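Two-Sided Grasping Bin — Flatundale kit page
Updated April 25, 2026

I get enough email about this bin that it deserves its own page, so welcome! If you came over from the Danzer write-up, you already know the general idea: two compartments, one arm, and a picking policy that moves stuff from one side to the other until it gets good at it. If you came from a search engine, hi, this is a hardware page with a fair amount of method mixed in, and I ramble.

What you get

The kit is the metal bin itself, the sloping divider, a pair of clamps, and a card with the hole spacing on it. You supply the arm, the gripper, the table and the junk to pick up. We run ours with the Sendus control software, which is free to download with the kit, but the bin doesn't know or care what's driving the arm. I've heard from people using all sorts of setups (one of them a homemade gantry, which made my week).

Why two compartments? Resets. If you've ever trained a grasping policy on real hardware you know the boring part is putting things back. With one bin, you pick an object, drop it in the same place, and pretty soon everything is piled in the drop zone and your data is all the same pile. With two, the arm empties one side into the other and then turns around and works the other way. The far side fills up as the near side empties, and the layout you get each round comes from how things bounced and rolled. I leave ours going overnight now.

How we use it

Our method is called Plutar, and it's simpler than the name makes it sound. The policy looks at the compartment from a fixed camera, proposes a bunch of grasps, and picks the one it thinks is best, except that some of the time it deliberately takes one it's unsure of. Every attempt gets a label from the gripper width after the lift. Closed all the way means a miss. Anything else counts as a grab. Then the label goes into the next round of training, and around we go.

The unsure picks are where the learning comes from, in my opinion. We tried a version with those switched off and it got very confident about blocks and never figured out anything else.

A normal collection run is 4,000 attempts, split evenly between the two sides. I hold back 280 of those for checking and don't let the policy train on them, ever. For the October release I also ran a separate test with 396 attempts on objects the policy hadn't met before, and that set is in the download if you want to compare your own numbers on the same layout.

Picking objects

I like a mixed bag with different failure modes. Rigid and easy, thin and awkward, see-through, shiny, round. Glasses are my favorite test item by a mile — the arms are skinny, the frame shifts when you touch it, and a gripper that comes in a hair off just nudges them along the wall. Clear plastic is the other one I'd insist on. Depth cameras hate it, and if you leave it out of training you'll find out the first time somebody drops a tape dispenser in there.
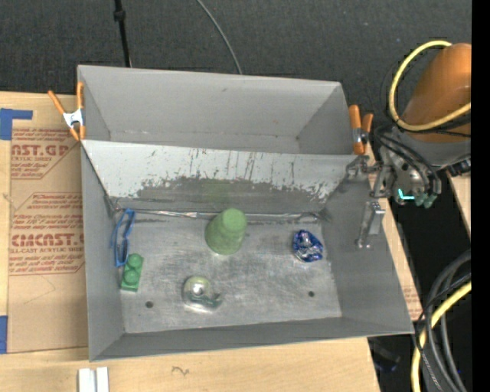
Near side with the cup, glasses, brick, tape dispenser and foil wrapper; far side empty.

Foil is a funny case. A crumpled wrapper looks different from every angle, it reflects whatever is above it, and it changes shape with handling. I put it in the set expecting a disaster and it ended up being one of the better teachers, I think from giving the policy such varied looks at what is technically the same thing. Swap in a fresh one now and then or it turns into a hard little ball.

Upside-down cups deserve a word too. Right side up, the policy learns to pinch the rim pretty fast. Flip the cup and there's no rim to pinch, so it has to go around the body, and a gripper with a short opening won't make it. Measure your cup before you blame your network. I lost an afternoon to that one.

Wear and care

The divider paint takes a beating. Ours is scratched and chipped along the lower part, with the worst of the scratches toward the middle and the right end, and it still works fine. I've quit repainting. If your camera setup depends on a clean background, you may feel differently, but I'd rather have the policy see some scuffs in training than get thrown by them later. The metal floor picks up cloudy marks as well. Wipe it down with a soft cloth and leave it at that.

Clamp it to the table on both sides before you do anything else! A fingertip catching a wall will walk an unclamped bin across the tabletop, and then your calibration is gone and you won't know until the misses start stacking up. Check the clamps between runs. I also redo the camera calibration after every 6 runs whether it needs it or not.

Keep your cables clear of the walls at both ends of the arm's reach. Jog it slowly through the corners by hand first and watch the hoses on the gripper.

Known limits

Things that end up flat against a wall are hard, and things that lean on one are only a bit easier. Plutar does fine in the open floor and gets noticeably worse near the sides. A wrist tilt would help, and there's an early version of that in the Sendus nightly builds, but I haven't run it long enough to say anything useful.

Ordering

Bins ship from the Flatundale shop in small batches. If the page says sold out, put your address on the list and you'll get one email when the next batch is ready. Replacement dividers are sold separately, painted or bare.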